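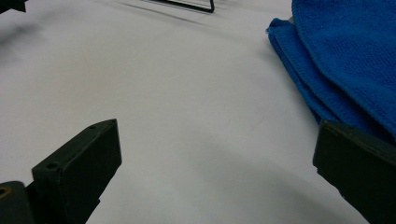
Photo: Annick Joly / Lositz

4. Fitting the top to the desk legs

Parts for this section: bag C, the 8 long bolts, the hex key. Felt pads are in bag D, leave those for section 5.

Caution: two people to lift. Do not drag the top by one end, the threaded inserts will pull.

4.1 Lay a blanket on the floor. Top goes on it face down.

4.2 Find the cable slot. Slot to the back, towards the wall side. Check now, it's a pain to turn later.

4.3 Set both leg frames over the inserts. Legs marked L and R on the inside, under the sticker.

4.4 Start all the bolts by hand. Two turns each, no more. If one wont go in straight, take it out and start again.

4.5 Tighten with the hex key, corner to corner. No power drivers.

Note: narrow version (Jistmont 742) has no middle rail. Skip 4.6.

4.6 Slide middle rail in between the frames, lip facing down. Screw at each end.

4.7 Turn the desk over. Lift it, both of you, then put it down flat on all four feet at once.

4.8 Rocks? Wind the feet in or out untill it stops.

Care of the surface: damp cloth, drop of washing-up liquid, wipe dry. No scouring pads, no bleach. Hot mugs on a mat. Light scuffs often come off with a clean pencil rubber, go gently.

Missing parts: quote 436-C and the colour. Ask for Guoqing Xia in spares.

Revised Aug 19, 2019. Replaces the January sheet.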